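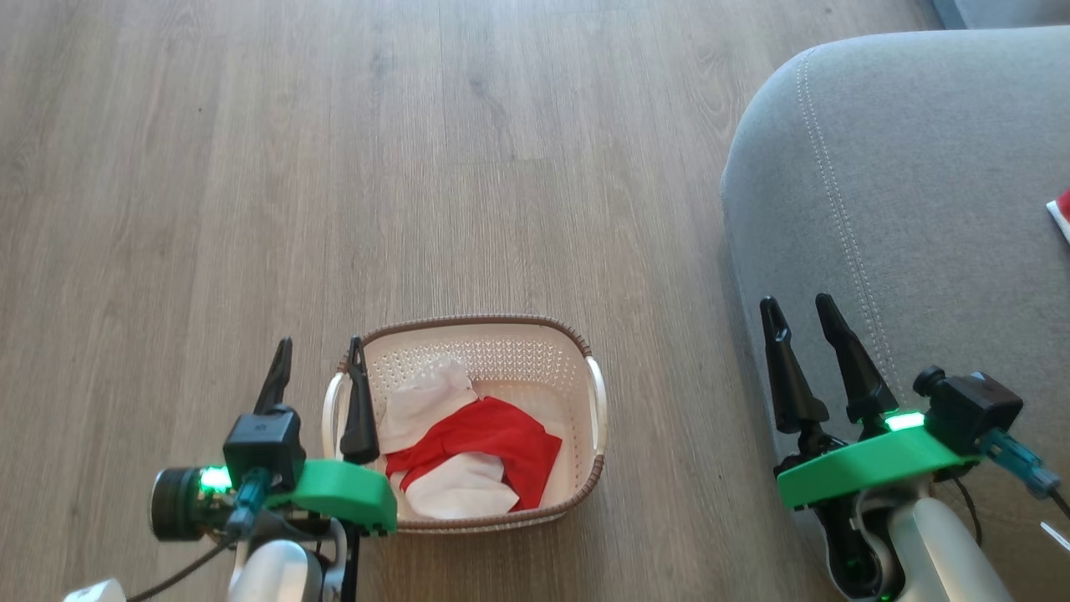 Burnis, 1 April 2024

Household Textiles, handout 11: sorting before you wash

Welcome back, everyone, and thank you for the lovely fibre diaries you handed in after the February session (I did read every one, even the very long ones!). We carry on now with colour. A new red cotton cloth may shed dye for several washes, so a basket of red and white together wants sorting before it goes anywhere near the drum.

Try the Clikero rub test at home: damp white rag, hidden seam, firm pressure, then look for colour on the rag. For the spin exercise, wash one towel at 1000 rpm and weigh it straight afterwards, then dry it fully and weigh it again. If the difference is 200 g, that is the water your line or dryer had to remove.

Please bring your figures next time, along with the Zoubi care label sheet.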